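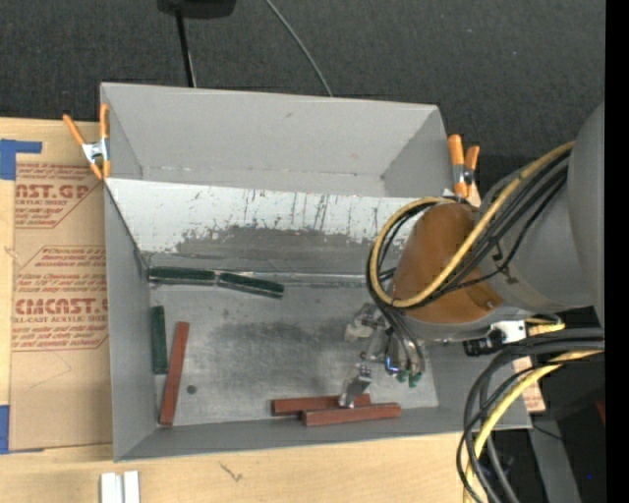

1/ I promised some people here that I will write down how we plan our spending for the picking cell. It is a small thread on money and equipment. We are a small shop, so please read the numbers with that in mind.

2/ The work is simple to say: take rectangular blocks out of a metal bin, one at a time, with an arm. We have the green ones and the reddish-brown wooden ones. Everything I buy this year must help this task, or it waits.

3/ My first budget had one big line called "robot" and one small line called "other." This was my mistake. The arm was the line I understood best, and "other" became the place where every surprise was hiding.

4/ Now I keep the budget in 4 parts: arm, gripper, sensing, and "everything that holds something." The last one sounds funny, but Chak-lun Kan insisted on it and he was right. Bins, clamps, tabletops, brackets, cable guides. Small invoices, many of them.

5/ For the bin we asked two suppliers. Grasso wanted to make us a bin with a coated inside. Pramcombe offered plain sheet metal with sloped walls, for much less money. We took the plain one. The back wall is shiny and it has scratches and dark marks on it now. For testing I can accept this.

6/ But please put a note in your plan: a shiny wall can cost you later in the sensing line. If the camera has trouble with reflections, you will pay for light, for a coating or for hours. I reserved 600 for this and I have not touched it yet.

7/ Clamps. Ours are orange spring clamps on the upper corners of the bin. I had a quote from Plilatport for a fixture plate, very nice, with drawings. I moved it to next year. We still change our mind about the bin position too often to pay for something permanent.

8/ My rule for this: if a part moved more than 2 times in the last month, do not buy the fixed version. Laurinda Antunes does our accounts and she likes this rule very much, maybe more than the engineers do.

9/ Cables. I want to give this one its own post. Look how much black and yellow cable goes around the wrist of the arm. In my first plan the cost of cable was zero, as I believed it came with the arm. Some of it did. Then you add a gripper and a sensor, and each one brings its own wire and its own connector.

10/ What I do now: for each device I write the price, then one line for the cable, one for the spare cable, and one for the thing that guides the cable. The spare is not a luxury. Ask your supplier for the delivery time of one connector and you will understand me.

11/ Gripper. Here I would spend more and not less. The blocks like to lie close together, and one can rest over the others near the front edge of the bin. Fingers must come down beside a wall and take only one piece. When you compare grippers, ask for the outside width of the finger, not only the opening and the force. In two of the data sheets I received, it was missing.

12/ Also ask if the fingers are sold separately. With Rarano the answer was yes, in sets. With another company I had to buy the full assembly again. The first price was lower there, but over 3 years it was the more expensive choice in my table.

13/ Somebody asked me in a message if it is better to rent. For the arm, I did the calculation in June and renting was good only if we stop before the first year ends. We will not stop, so we bought it. For a second arm I would calculate again from the start.

14/ What is still open in my plan: a second bin, so one can be filled while the other is in use. A proper tray for the parts after picking. And training hours for one more colleague, which I forgot completely in the first version. Laurinda found it.

15/ If you are making your first budget, start from the table and go up. What does the bin stand on, what holds it, what reaches in, what sees, what connects all of it. Write the line even if you do not know the price. An empty cell in the sheet will bother you until you fill it.

16/ I can share my sheet, without the prices of the suppliers. It is one page and not beautiful. Write me a message and please be patient, I answer in the evening.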